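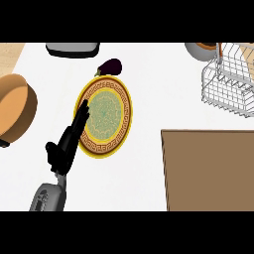 Home | Talks | Notes | Contact

Small repairs: what to fix first
Speaker notes, Feltley hall, July 27, 2025

Start on time. Say where the toilets are. Questions at the end, 20 minutes.

1. Opening
I do odd jobs in Feltley and out as far as Clola. Most calls are for work that was small a year earlier. Tonight is gutters, gates and sealant. No electrics, no gas.

2. Gutters
Clear them after the leaves drop and again in June. Check the joints while you're up there. A drip at a joint is normally a perished rubber seal, and the seal can be changed without taking the whole run down.
Ladder: one rung out for every four up. Don't lean it on the plastic.
Mention the job at Clola. Blocked downpipe, damp bedroom wall, bill of 400 pounds for plaster and paint. Clearing the pipe was 40.

3. Gates that drag
Look at the post before you touch the gate. Push it. If it moves, planing the bottom of the gate is wasted effort.
If the post is firm, check the hinge screws. Longer screws often cure it. Otherwise plug the holes with glued dowel, leave overnight, drill again.
Pass the old hinge round here.

4. Sealant round baths
Take all the old stuff out. New over old won't stick. Fill the bath with water first, then seal, and leave the water in until it has cured. Read the tube for the time.
Somebody will ask about mould. Bleach helps on the surface. Once it's behind the sealant, strip it.

5. When to get someone in
Roof work, anything shared with next door, cracks that are getting wider. Put a pencil mark and a date at each end of a crack and look again in a few months.
Ask for the price in writing. Ask who takes the rubbish away.

Handout: 126 copies in the box, spare ones by the tea urn. Next talk is fence panels, same hall.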